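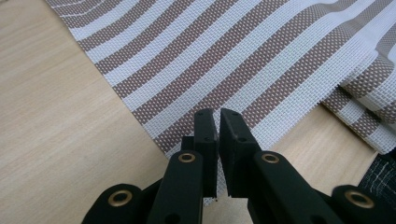
Second build of the Clirex grippers

The first pair I printed in February worked for a while and then got sloppy. The holes at the pivots wore oval, and the fingertips would meet at the wrong angle. I redrew the linkage with brass eyelets at the pivots, four to a gripper, and reprinted everything in matte black. I call the design Clirex. It has no meaning, it was the name of the folder.

The bench log says I spent 13 evenings on the redraw, which is more than I planned. Most of that went into the fingertip pads. I wanted them flat and square so they can get under the edge of something thin on a table.

For thin things I have been using a striped placemat. It is a good middle ground. A dish towel is too limp for me to tell whether a bad grab is my fault or the gripper's, and cardboard is too easy. The placemat bends but wants to go flat again, and the fringe at the end catches on anything rough. I found two spots on the pads that needed more sanding that way.

The big change since my last post is that I now run both grippers together, one in each hand, with a cable off each.

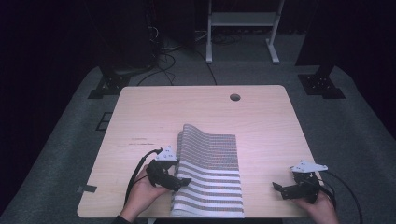 Both grippers at the table, left one at the edge of the cloth.

The white plates on top are the third version. The first was too tall and kept hitting my other hand. The second was fine, but I drilled it wrong.

Software is the part I am least happy with. The logger is called Sora and I wrote it in a hurry. My longest recording so far came to 1,313 lines, and 5 of those had the left and right sides swapped. I think it is a buffer problem. Ocampo, the older script, never did this, but it only handled one gripper, so going back to it is not an option.

Lifting one edge of the mat is easy now. Corners are harder.

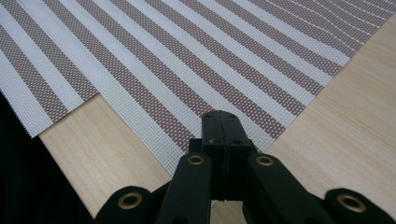

The trick I have settled on is to come in low with the fingers open and let the table stop them before I squeeze. If I squeeze early the pads ride up over the weave and I get nothing. It feels slow, but I drop the mat less.

Next is sandpaper. I have been going at the pads with 800 grit and I want to see if a coarser face holds better on smooth cloth. After that I will fix Sora, and then put the files up with the Toner bracket I posted last time — same page, new folder.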